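ひもとロープの扱い、覚え書き

荷造り、物干し、カーテンのタッセルなど、家の中でひもを使う場所は意外に多い。切り方と端の始末だけ決めておけば、長く使える。

切る前に

切りたい位置にマスキングテープを二周巻き、テープの真ん中を切る。組みひもは切った瞬間から端が開くので、巻かずに切らないこと。はさみは布用と分ける。長さは仕上がり寸法に結び目の分を足す。太さ5ミリ前後なら、片結びひとつにつき10センチ見ておく。

端の始末

ナイロンやポリエステルは、ライターの火を近づけて端を溶かす。炎の先に触れさせず、横から少しずつ近づける。溶けた部分を素手でつままない。綿や麻は溶けないので、木工用ボンドを染み込ませて一晩置くか、細い糸で1センチ幅に巻いて留める。

穴に通す

穴に通すときは、端をテープで細く巻いて先をとがらせる。靴ひもの先と同じ要領である。入りにくければ斜めに切ってから巻き直す。抜け止めは裏側で八の字結びにする。片結びより大きく、あとでほどきやすい。
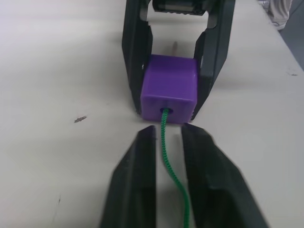

穴のふちの処理

木の板に穴をあけた場合は、紙やすりを丸めてふちの角を落とす。100番で削り、240番で整える。金属板はゴムのブッシュをはめる。プラスチックはバリをカッターで薄くそぐ。ふちが鋭いままだと、ひもはそこから毛羽立って切れる。

作業する台

台は明るい色の無地が見やすい。切れ端や抜けた繊維がすぐわかり、片づけが早い。柄物のテーブルしかないときは白い模造紙を一枚敷く。長いひもは床に垂らさず、台の奥に寄せて輪にしておく。
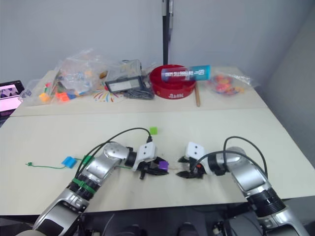 輪にするときは、親指と小指に八の字にかけていくとよれが残らない。同じ向きにぐるぐる巻くと、次に使うときに必ずねじれる。最後の30センチを胴に三回巻き、輪の頭に通して締める。電源コードは八の字にきつく折らず、大きめのゆるい輪にして面ファスナーで留める。

洗い方

物干しロープやタッセルは年に二度、春と9月に洗っている。洗濯ネットに入れ、ぬるま湯に中性洗剤を溶かして押し洗いする。色の濃いものは、先に白い布でこすって色落ちを確かめる。脱水は短く。

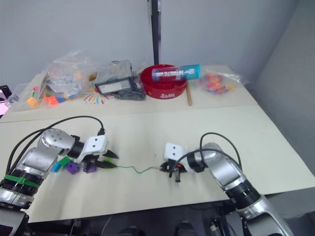 干すときは輪をほどき、竿に大きく渡して陰干しにする。麻は濡れると縮むので、軽く引いて長さを戻しておく。芯まで乾くのに丸一日かかる。湿ったまま引き出しに入れるとにおいがつく。

しまい方

太さ別に紙袋へ入れ、袋に素材と長さを書く。50センチに満たない切れ端は、園芸の支柱用にまとめて瓶へ。直射日光の当たる棚は避ける。ナイロンは日に焼けると硬くなり、荷重をかけたときに切れやすい。物干しに使うものは、表面が粉をふいてきたら交換する。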